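December 7, 2023

Dry, overcast, no wind. Started on the snack sorting at the long table after breakfast. The two open cartons went against the wall, side by side, with enough cloth left in front to work on. Labels are in Chinese, red pen on the blue-bordered stickers: 薯片 (crisps) on the left carton, 饼干 (biscuits) on the right. I can now read both without the crib sheet Jade Mapplebeck wrote out for me in June.
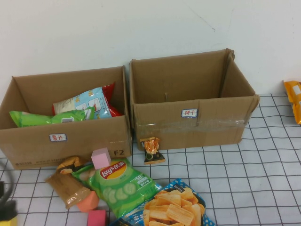
The rule for crisps is upright where possible, largest bag at the back. Bags are mostly air, so a carton fills by volume long before it reaches any weight worth worrying about. Biscuits behave the other way round. A carton of them taken to the brim is unpleasant on the stairs, and I have set the limit at 5 kg on the kitchen scales. The flaps stay folded out until the end, as they catch the sleeve if left half up.

Outstanding: whether paper bags should go in with the biscuits or be kept separate. They crease and take up corners, and their contents can't be checked without unrolling the top. I am inclined to allow them, folded down once, along the side wall of the carton. The grid cloth is useful for squaring the cartons up, though it ruckles if anything is dragged across it. Lift, then place. Must also order more stickers from Horrocks. The last pack cost 147 pence more than the one before, with the same number of sheets.
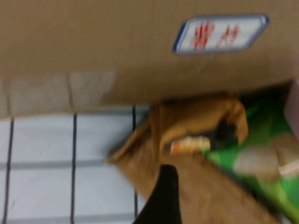
Nigel Kershaw rang at four and disagreed with most of this. In his view the paper bags want a carton of their own, sorting by packet type is a waste of an afternoon, and everything should go by date, oldest on top. I said I would try dates on the crisps only. He said that was half a system. Left it there and made tea.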